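Bench Talk > Workspaces > Light tops on work tables: who regrets it?

plywood_pete
Posts: 104

Starting this because the "show your bench" thread got locked over the pegboard argument and I still have opinions. I've gone over to a pale top on a wood board and I'm not going back. Small dark screws show up on it. Brackets show up on it. My own sloppiness shows up on it too, but I was aware of that already.

The top is a sheet from Kanex laid over the board, with the tan edge left showing because I ran out of patience for edging. A gray bent bracket like the one I've been fussing with all week used to vanish on my old dark bench. Now I'd have to work at it to lose one.
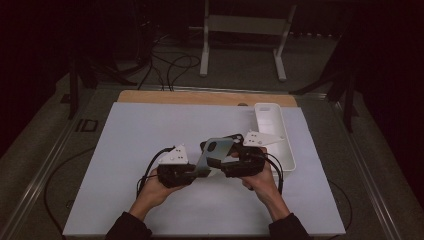 Surfaces and Tops

mnguni_shop_rat
You say that now. Give it until March. I put a white top on the sorting table at the Mnguni place and every cable that crossed it left a gray smile. Denatured alcohol gets most of it off. The rest you learn to call patina, which is a word for dirt you've given up on.

plywood_pete
Mine wipes clean with dish soap. What are you dragging across it, tires?

mnguni_shop_rat
Cables. I said cables.

odd_lot_linda
Can we talk about glare? I sort phone cases for resale, secondhand mostly, and I went from a green cutting mat to white and had a headache by lunch. On the plus side, you can tell a black case from a blue one without picking it up, and the mint rim on those pastel ones finally looks mint. On green it looked like a mistake. I lay them back side up and look through the camera cutouts. If the table under it is white, a bit of cracked plastic around the hole stands out right away. 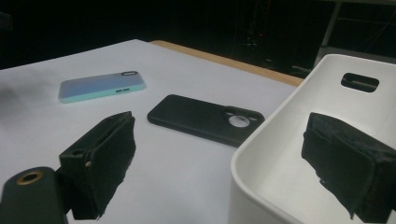
Glare, and what to do about it

slow_clamp
Linda, move the light. I know everybody says that, but a single bulb directly over a white table is basically a second sun. Two lamps, one each side, set back a little. I bought the Zasutby clamp ones and they've held up fine, although the clamp scratches and the switch is on the side you can't reach.

odd_lot_linda
I have one outlet and a landlord.

slow_clamp
Then a gray top. Pale gray, with a little lavender in it if you can find it. Takes the sting out and you still see your parts. People act like the only choices are hospital and dungeon.

plywood_pete
He's right about the gray, and I say that with no joy. White is for photographs. Pale gray is for people who want to keep their eyes. Leave it bare when you quit for the night, too. Everything off, one wipe, done. A clear table at 7 in the morning is the nicest thing I own.

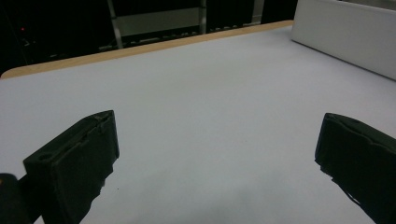 mnguni_shop_rat disagrees with all of this, for the record. A bare table at night means you put the job away half finished and spend the next morning reconstructing it. Leave it out. Throw a sheet over it if it bothers you.

plywood_pete
A sheet. Over loose screws.

mnguni_shop_rat
A careful sheet.

brad_point
Bins are the answer and you're all ignoring them. I've got a 3000 piece hardware kit that lived in its own plastic case until the latch went, and now it lives in Odari trays, and the trays go on the table only when I'm using them. When I stop, the tray goes on the shelf and the table is clear. You both win, please stop.

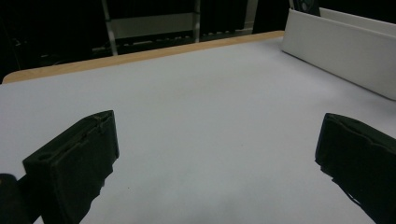
odd_lot_linda
Trays I can get behind. My trouble is depth. Shallow ones tip if you so much as look at them, and the deep ones swallow things. I'd go for tall smooth walls anyway, the plain white rectangular kind, parked toward the back with the long side facing you. If something's big enough to poke up over the rim then at least you know it's in there. Shelving behind the table helps too, as long as you can get at the lower shelf without kneeling. I can't.

slow_clamp
Tall walls cast a shadow on the table though. See previous remarks about lamps.

odd_lot_linda
See previous remarks about landlord.

plywood_pete
Update on the top itself, for whoever asked by message. Nearly 2 years on the first sheet before I swapped it. There were dark specks in it by the end that would not come out with anything. Could have been burnt dust. I rounded the corners on the new board this time, mostly for my hip.

brad_point
What grit did you use on the corners

plywood_pete
Started at 80, got bored at 120.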